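Print this page | E-mail to a friend

15/04/2022 | By Miyuki Hattori

Quick one from the Arkside garment group. Hafiz Ginting's folding model is now trained on 682 hand-held gripper demos, knits included. Sleeves still the hard part.
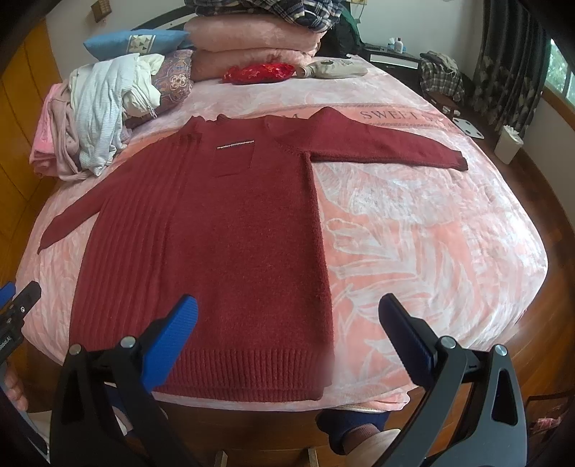
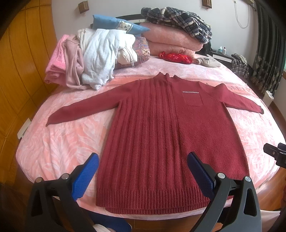

Red sweater laid out on the bed, gripper open near the hem.

Best result so far came from cutting each demo into 14 short steps, then training on those. Less drift at teh cuffs. Target is 1,000 demos by September. More soon

We use cookies. OK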